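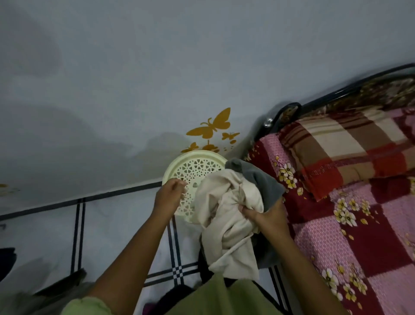 Regras para quem dobra a roupa

Trabalho há alguns anos com normas para robôs de serviço doméstico, e escrevo em português, que não é a minha primeira língua. Peço então paciência com algumas frases. O assunto é a regra que falta nos nossos projetos: como se deve registar uma tarefa de casa quando esse registo vai ensinar uma máquina.

Temos normas para a força de um braço, para a velocidade, para a distância até à pessoa. Sobre as demonstrações humanas temos muito pouco. Na Tunska, onde colaborei no ano passado, o guia interno tinha 47 páginas, e só uma falava da casa onde a pessoa trabalha. Dizia que o ambiente devia ser "arrumado e representativo". Considero que estas duas palavras não podem estar na mesma frase. Um quarto real tem roupa no chão, um cesto encostado à parede, uma cama com lençol estampado em quadrados e um pano que se agarra junto com outro. Quem separa tudo antes de gravar ensina ao robô uma casa que não existe.

A minha colega Reshma Xaba defende o contrário, e o argumento dela é sério. Ela diz que sem ordem não há comparação, e que um conjunto com 3921 gravações, todas diferentes, não permite saber por que razão o robô falha. Aceito uma parte disto. Proponho que a ordem esteja na anotação e que o quarto fique como está. Se as duas mãos seguram dois tecidos ao mesmo tempo, a anotação deve dizer isso, e não apenas "pegar na roupa".

A segunda regra que eu gostaria de ver escrita é sobre o consentimento. Um quarto mostra muito da vida de uma família, mesmo quando não aparece nenhum rosto. A decoração da parede, a almofada, a roupa: tudo isso permite a um vizinho reconhecer a casa. Thandeka Nkuna, que coordenou as visitas da Fundatach, pedia a assinatura depois de mostrar a gravação, e dava 23 dias para a pessoa mudar de ideia. Muitos gestores acharam o prazo demasiado longo. A mim parece-me justo, e gostaria que fosse obrigatório.

Por último, a correção. Quando a pessoa deixa cair uma peça ou começa de novo, a maior parte dos guias manda apagar. Eu guardaria esses momentos, com uma marca própria. Uma máquina que só viu gestos perfeitos não sabe o que fazer com uma meia caída atrás da cama.

A revisão do nosso texto comum começa em março. Vou levar estas três propostas, e a do prazo será a primeira.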